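Call for participants: packing staff and the two-armed robot
Bloxham Work Study, Trarstead

We are looking for 11 people who pack, pick or fill gift bags for a living, to take part in a study of what happens to that job when a robot is put next to it. You do not need to like robots. You do not need to dislike them either, though if you have been told that one is coming to "take the boring part off your hands" and you rolled your eyes, we would like to hear from you.

Background
The gift packing room at Sultell, here in Trarstead, fills paper bags with mixed candy and snacks for offices and small events. Since March it has been trying out a pair of robot arms under a project called Zatura. The sales talk for Zatura says that it will free staff for more rewarding work. We have read the material twice and have not found out what that work is, who will be trained for it or what it pays. We have asked. The reply used the word "upskilling" and had a chart attached.

To be fair to the people who built it, packing mixed bags is hard to automate and they know it. Boxes are easy. A crinkly packet that is half air, lying on top of another one that slides, is a different matter, and a paper bag folds when you lean on it. Anyone who has done the job on a December afternoon could have told them so. That knowledge sits with the packers. Under the current plan it passes to the machine through a lot of watching, correcting and resetting, and none of those three appear in a packer's job description or on a packer's pay slip.

So our question is a plain one. When the arms do the reaching, what do the people do all day, and is it better or worse than what they did before?

From the Zatura cell: paper bag, packaged candy and snacks.
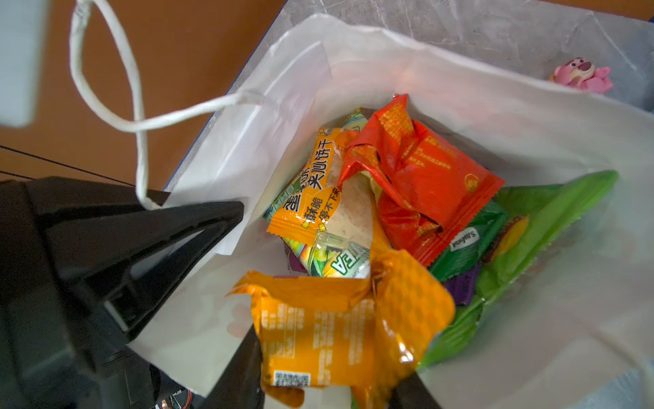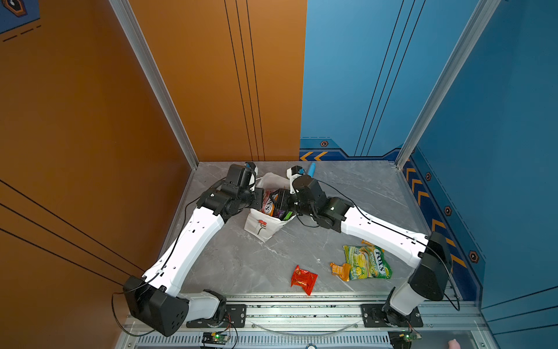
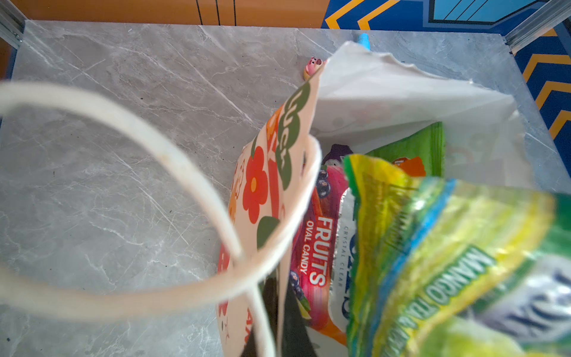
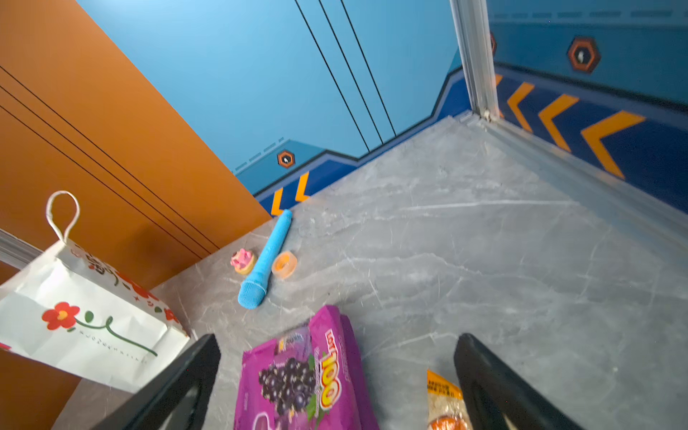
We expect most of the talk to be about the parts of the shift that don't make it into a demonstration. Who puts the goods out for the arms, and who puts them out again? Who straightens the bag? When the line is behind, does the person step in and pack by hand, and if so, whose output does that count toward? Does standing by for a machine tire you more than packing does? Some people say it does, a great deal. Others tell us their wrists have stopped hurting and they would not go back. Both may well be true in the same room, and we have no wish to tidy that up.

We are also interested in speed. The target that management talks about is 100 bags a shift from the cell, with one person minding it. An experienced packer will have an opinion on that figure.

What taking part involves
You would come to 6 sessions at our rooms in Trarstead, each lasting one morning. In the first you pack bags by hand, at your own pace, and talk with us as you go or afterward, whichever suits you. In the next few you work beside the cell in the way that Zatura asks Sultell staff to, including loading, clearing and restarting. The last session is a long sit-down conversation with the rest of the group. Coffee and lunch are provided at that one.

Between sessions we ask you to keep short notes about your ordinary job. A few lines on paper is fine. Spelling does not matter and we will not ask you to use an app.

Pay
You get 100 dollars for each session, paid the same day, whether or not you finish it. Bus fare and parking are covered. If you have to give up a shift to attend, talk to us before you turn us down. There is a small fund for that.

Who can apply
Anyone over eighteen who has packed or picked goods by hand for at least one full season, in any workplace. Present and former Sultell staff are welcome. Agency and temporary workers are very welcome - they are usually the first to be moved when equipment arrives and the last to be asked about it. We would like at least a few people who have already worked next to some kind of automation, even if it was only a conveyor that somebody sped up.

You should be able to stand for part of a morning. Stools are available, and we can change the height of the hand packing bench. The height of the cell is fixed, and we are aware of what that says.

Who should not apply
Supervisors and line managers, for this round. We plan to talk to them separately. The same goes for anyone now employed on Zatura or paid to sell it.

What we do with what you tell us
Your name stays with us. Sultell lets us study the cell but does not see notes, recordings or a list of who took part, and it has no say over what we publish. We got this in writing before we agreed to anything, and you may read the agreement when you visit. Recordings are sound only. If you say something and later wish you hadn't, tell us and it comes out, up to the day the report goes to print.

The sessions will not be used to train the robot. We raised this ourselves, as it seemed to us a little too convenient to have skilled packers spend their mornings next to a machine that learns from skilled packers. The cell's own logging is switched off while participants are in the room. If it can't be switched off on a given morning, that session is dropped and you are paid anyway.

What we can't promise
We can't promise that the report will change any decision at Sultell or anywhere else. Studies like ours are sometimes quoted by companies for the one cheerful sentence on page nine. What we can do is write down carefully what the work is like, in words the people doing it would recognize, and give every participant a copy before the company gets one. If the cell turns out to make for a better job, we will say so.

How to apply
Write us a few lines by 20th August saying what you have packed, where, and for how long. Handwritten letters are fine and can be left at the front desk at Bloxham Work Study. No résumé, please, and no references. Tell us which mornings you can't do, and whether you would like to see the cell before you decide. Short visits can be arranged and you are under no obligation afterward.

Everyone who writes will get an answer, including those we can't take this time.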